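Spent June swapping grippers on the kitchen counter setup. Two candidates, the Hinell and the Szekeres, same arm, same controller. Notes in this thread.

Task list is drawer, toaster oven door, soft toys on a plate. 241 attempts with the Hinell so far, fewer with the Szekeres.

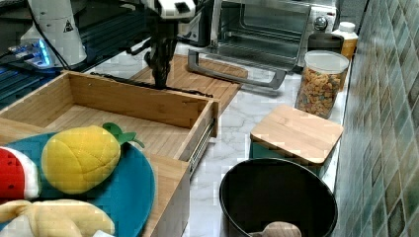
Drawers are where finger length matters most. The Hinell gets over a rim without the wrist coming down too far. The Szekeres needs a steeper approach and the planner rejects a lot of those.

Plush is easy for both. I'd stop using it to compare anything.

Cable routing cost me more time than the grippers did. Went through 5 layouts before the wrist could turn all the way without pulling on a connector. 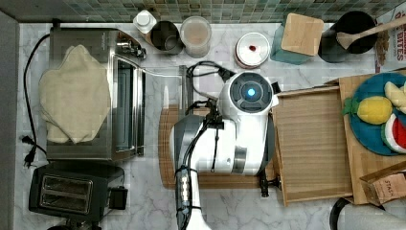
Controller is still the Dusent. Loop timing is fine, but the logs are a pain to export. The last one was 1,139 lines for a single grasp.

Next up is the wrist camera mount from Graltby. I'll post the drawer numbers for both grippers once the Szekeres catches up.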